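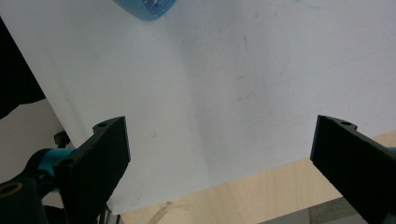
Moving out of a Grorent flat — FAQ

Updated in February. Same stuff I get asked at the desk every week, so read first, then call. — Nanna Baldursdóttir, tenant office, Stustthorpe

When do I get my deposit back?
Within the month after you hand in keys. Standard deposit is 700, studios 400. Goes back to the account it came from unless you tell us otherwise in writing. Closed that account? Tell us before you leave, not after. Tracing a bounced payment takes ages.

How much notice do I have to give?
One full calendar month. Email is fine. A text to the maintenance number is not fine, nobody there passes them on. Put your flat number in the subject line please.

Can I leave early?
Yes, but rent runs to the end of the notice. If we re-let before that we stop charging you the day the new person starts. You can send us a friend who wants the flat — they still have to do the normal application.

What does "clean" mean?
Swept, mopped, wiped down. Inside of the oven. Inside of the fridge, then leave it off with the door propped open. Limescale off the taps. Windows inside only, we do the outsides.

Do you charge for marks on walls?
Depends. 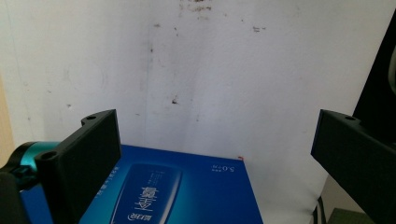

Normal wear is on us. Sun fading, a bit of dulling by the light switch, small nail holes in the living room — leave it. Anything that can be washed off, you wash off. Smudges, splashes, handprints. Brown spots high up along a white wall and a blotch in the middle, like in the photo, is what we'd write down as marks at checkout, so try a damp sponge first. Don't scrub hard, you get a shiny patch and that looks worse. Flat charge if we have to repaint a wall is 108 per wall.

Can I just paint it myself?
Ask first. We use one white everywhere, Zendine matte, and close enough is never close enough. We can lend you a tin if there's one in the store. Touch-up dabs show, so do the whole wall corner to corner or don't bother.

What about the furniture?
Check it against the inventory you signed at move in. Everything back in the room it started in. Table tops wiped, drawers emptied (all of them, we find passports). Scratches under fingernail depth are wear. Burns and water rings are not. If a table has gone wobbly tell us, it's usually one bolt and we don't charge for bolts.
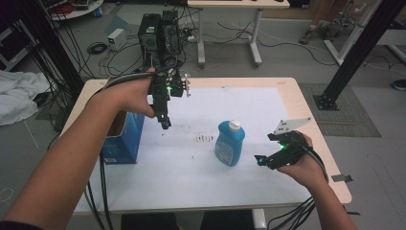

Can I leave things for the next tenant?
No. I know it's a nice thought. Next tenant gets an empty flat plus the inventory, nothing else. Anything left is cleared and the clearance crew costs 300 minimum, even for one sofa. Samonte takes furniture in good shape and picks up, book them two weeks ahead, they fill up fast at end of month.

Does that include small stuff?
Yes. Half bags of flour, hangers, the extension cord, whatever is in the bathroom cabinet. Full or nearly full things can go in the swap crate by the mail boxes. 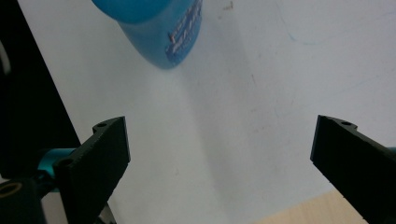
Crate gets emptied when it's full, so don't put anything in it you might want back. No opened food, no medicine, no paint. Batteries and light bulbs go to the recyling point behind building C.

Do I need to be there for the inspection?
Not required but I'd come. Takes half an hour. You see what's written down and can argue it on the spot, which is a lot easier than by email three weeks later. Slots start at 9 am, last one 3:30 pm.

I disagree with a deduction. Now what?
Write to Mebrat Abera at the accounts office, with your photos from move in if you took any. Mebrat wasn't at your inspection, so spell it all out, room by room. You get a written answer either way. The part nobody's disputing is paid out in the meantime.

Where do keys go?
Desk, during opening hours. After hours use the slot by the side door, in an envelope with your name and flat number on it. All keys incl. mailbox and bike room. Missing mailbox key means a new lock and you pay for teh lock.

Can you forward my mail?
No, set that up with the post office. We hold parcels for a week then they go back.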